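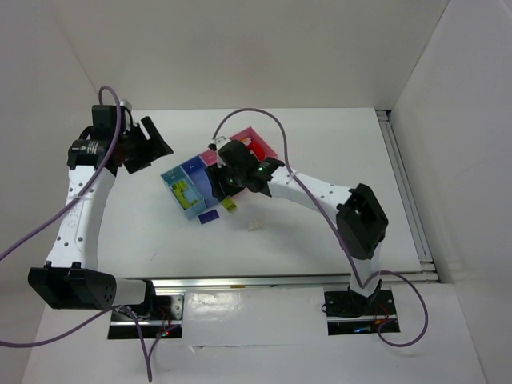 Colored boxes gathered near the middle of the white table.

The building-brick corner at the Pudside toy library is getting a good sort-out this June, and if you have ever knelt on a rug hunting for one small green piece while a child waits (not very patiently) beside you, you will know what welcome news that is.

The library has 4000 bricks to its name, most of them handed in by families whose children have grown up and moved on to other things. Until now they have lived all jumbled together in deep tubs, and Siriporn Nakpan, who looks after the lending shelves, says the tubs were lovely for tipping out and dreadful for everything else. "You would hear the crash and know that was the afternoon gone," she told us, laughing.

So the bricks are being put away by color, in divided trays with a compartment for each shade or family of shades. Reds go in with reds, the limes get a place of their own, and the blues are still being argued over – Jintana Nuchit would like the dark ones kept apart from the light ones, and Ekkachai Boonyarit thinks that is asking a lot of a four-year-old. We will let you know who wins!
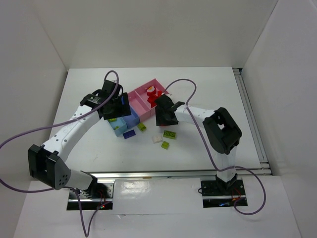 Red pieces in the pink compartment, lime green in the light blue one, and a few bricks still on the table.

Once the sorting is finished, the trays will go out on loan just like the puzzles and the train sets do. Families may take 2 trays at a time and keep them for 3 weeks, and there is no charge, though a quick look under the sofa before you bring them back would be very much appreciated. There are 182 families on the lending list at the moment and always room for more.

Shuzhen Tang is also asking for spare trays, the shallow sort with dividers, in any color you like. If you have one sitting in a cupboard, please drop it at the front desk any morning before noon, and do put your name on the bottom if you would like it back someday.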